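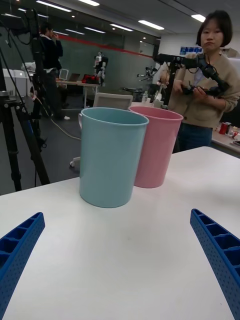

Roussel Room users' meeting, Grollmont, May

Minutes typed up by me again, as my handwriting went round last time and three people asked what "spoon the hinge" meant. (It was "soon be changed". Sorry.)

We started at 4.15, which was late, and it was my fault for having the kettle on. There were 11 of us by the end, though two came in during the bit about the floor and missed all of tables. Apologies had come from the evening group, who sent a note instead, and I've worked their points in where they belong.

1. Last meeting's minutes

Agreed, apart from the bit where I wrote that the radiator had been fixed. It had been looked at. I've changed it on the master copy.

Matters arising: the door wedge is back, thank you to whoever that was. The Zindley order came and was one box short, and I've emailed them twice. If I've had no answer by the end of the month I'll ring.

2. The white table

We spent far too long on this but I think it was worth it! Everyone likes the white top. It's bright, you can see what you've put down, and small things don't vanish on it the way they did on the old brown one. The trouble is that you can also see every speck and crumb, and it shows up badly in the afternoon when the light comes across. One person said it looks grubby ten minutes after you've wiped it. Somebody else said that was a good reason to wipe it, and we had a few minutes of that.

What we settled on is that whoever uses the table last gives it a proper going over with a damp cloth, corners included, and dries it. Plain water and a drop of washing-up liquid, please, no cream cleaner. The cream stuff took the shine off the shelf by the window and I don't want it anywhere near this. The cloths are in the drawer under the sink and the blue-edged ones are for the table only.

The evening group asked if we could have a cover for it overnight. I said I'd price one up. I have a feeling an old sheet would do the job just as well and so did most of the room, so if you've got a plain double going spare, bring it in before I spend anything.

3. The two plastic containers

Right, the containers. You all know the pair I mean, the bluish one and the pink one, tall with open tops and a bit narrower at the bottom. They've been standing together on the white table and I'd been assuming they had a system. They did not. I had asked five people beforehand what went in which and had five different answers, all of them given with great confidence.

There was a proposal to do away with them and use one big tray. I was quite tempted by this, but the feeling was that a tray just becomes a place where things get left, and we've already got a side table for that (see item 4). Two upright containers take up very little room and you can move them both in one go when you need the space.

So we're keeping them, and from now on:

Pink is for rubbish. Paper scraps, bits of tape, wrappers. No food, as it hasn't got a lid and I'm not having fruit flies in here again.

The bluish one is for things that belong to somebody and need to go home. Pens, keys, caps, odd screws. It gets tipped out and sorted at the end of every month, and anything unclaimed goes in the Zemamance box in the corridor.

They live side by side towards the back of the table, so the front stays clear for whatever you're working on. Somebody wanted labels on them. I said the colours ought to be enough and was outvoted, so I'm making labels. They'll be the peel-off sort so we can swap them about if we've got it the wrong way round.

We then got on to bottles, and this was the liveliest part of the afternoon.

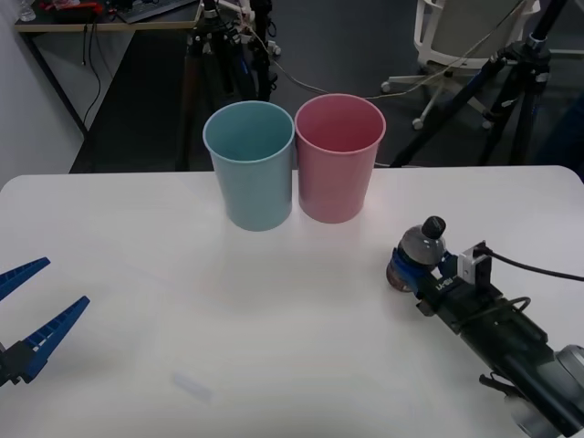 The main point was that a bottle isn't rubbish until somebody has checked it's finished with. There were some cross words in April about one that got thrown out with plenty left in it, and I'd like us not to have that again. If it's got a cap on, leave it standing up on the table or ask about. If you've emptied it yourself, rinse it and take it down to the recycling in the yard. Bottles don't go in the pink one and they don't go in the bluish one either, even the small ones that would fit. Agreed by everybody, with one person saying "mostly".

4. The other table

It's become a dumping ground for little bits and pieces, and I include my own in that. We'll have a sort-out one evening after closing, date to follow, and I'll bring cake. Please go through your own things first. Anything with a wire attached stays exactly where it is until its owner has been asked.

5. Money

We have £99 left in the small purchases tin, and labels and cloths will come out of that. The quote for doing the floor was £2,672, which got the sort of silence you'd expect. We agreed to get a second quote, and to ask whether doing only the half nearest the door would bring it down. I'm chasing both.

6. Any other business

Could people stop propping the window with a book. It's nearly always a library book.

The evening group would like another hook for coats. Yes, fine, I'll put one up.

Someone asked if the Roussel Room could have a clock. There was one. Does anybody know where it went?

Next meeting is the same time next month, in the same room, and I'll put the kettle on earlier.

Things to do: labels (me), Zindley (me), cover or sheet (anyone, please look in your airing cupboards), second floor quote (me), coat hook (me, if I can borrow a drill).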